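Widedgate Shared Table - progress report to the McAlister fund
19 June 2019
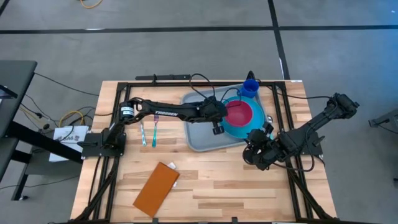 Where we are with the tableware

Hi Declan - you asked for something short and readable this time, so I'll try! The big job since my last report has been getting the place settings sorted. We've stopped buying matching white sets (they chip, and they look like a hospital) and gone over to mixed colors on plain gray trays. A teal-blue plate, a pinkish-red bowl, a deep blue cup, and everything stacks on one side of the tray so there's room left for bread or a dessert. I love how it looks on the butcher-block table.

The cutlery took longer than I wanted. Evie Goodall picked the forks with the teal-green handles and I was doubtful, but they've grown on me, and the lighter teal pattern on the knives goes with them well enough. We still need to settle whether cutlery goes on the tray or beside it. Florante wants it beside, on the left, and I keep changing my mind.

Money

You gave us 1184 dollars for this part of the project. About 500 is left, and I'd like to hold on to it until we know how many bowls we need. We have 24 full settings so far. The cups were the expensive bit - the first supplier ran out of the blue and I had to go to Melell for the rest, who charge for delivery on small orders.

Still to do

The trays with raised rims are great for carrying but a pain to dry, so we need a taller rack. Dennis Fairclough has offered to build one if we pay for the wood. The concrete floor is also hard on anything that gets dropped, and I'm pricing a couple of rubber mats for the serving end.

We'd like to order 10 more settings in July, same colors if we can get them. Could you let me know whether the mats can come out of this budget or need a separate request? I can send the receipts over whenever you want them.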